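4.2 Household responses to the currency restrictions

The second part of the survey dealt with how households in the border districts managed money after the conversion limits came into force in April. The limits themselves are described in Section 2. In short, residents of Geria could change local currency into foreign currency only at licensed counters, up to a monthly ceiling, and transfers from abroad were paid out in local currency at the official rate unless the recipient held an account opened before the restrictions.

We interviewed 338 households in 16 settlements. The sample was drawn from the municipal registers in Sedeck and Belkadi and from a tax list in Jeren, where no usable register existed. Households in Jeren are therefore somewhat better off than the district average, and we return to this in Section 6. Interviews were carried out at home, usually in the evening, and lasted roughly 40 minutes. Field work in Belkadi was led by Nesma Tazi, who also translated the open answers.

Most respondents knew that a limit existed, but few could state the ceiling correctly. Knowledge was better among households that received money from relatives working abroad. These households had also reacted earlier. Several had asked relatives to delay transfers, or to send goods in place of cash. Others had moved to informal changers, who worked mainly around the bus stations and quoted a rate that changed during the day. Respondents spoke openly about the changers, and in Sedeck two of them gave us the rates they had been offered that morning. We did not ask for names.

Shipments of goods deserve a closer look, as they are missing from the official balance of payments figures. Respondents mentioned clothing, small appliances, medicines and phone parts. Part of this was for the household's own use and part was sold on. The sums were small in each case, but for 28 households the resale of goods had become the main source of cash by the time of the interview. All but three of these were in Jeren and Belkadi, on the two roads that cross the border without a weighing station. One respondent in Belkadi put it this way: "My son used to send money. Now he sends coats, and I have to find someone who wants a coat."

The shift had a cost. Goods sold more slowly than currency could be changed, and buyers often paid in installments. Some respondents also reported losses at customs, where the value limit for personal parcels was applied unevenly – the same parcel might pass at one crossing and be held at the next. We were not able to check these reports against customs records, which the Geria finance ministry declined to release for the period.

Political attitudes moved less than we expected. Respondents who had lost access to foreign currency were more likely to call the restrictions unfair, but they were divided on who was to blame. In Sedeck the larger group blamed the foreign governments that had imposed the sanctions. In Jeren, blame fell mostly on the central bank. Age and education explain little of this difference. Local radio may explain more, as Jeren receives stations from across the border and Sedeck does not, but our questionnaire had only one item on news sources and we do not draw a firm conclusion from it. The item was reworded for the second wave.

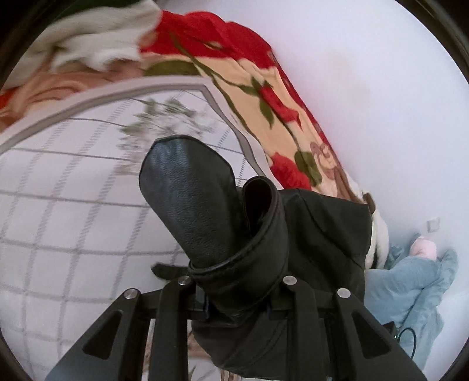 Figure 3. Dark leather item with stitched seams, on a bed.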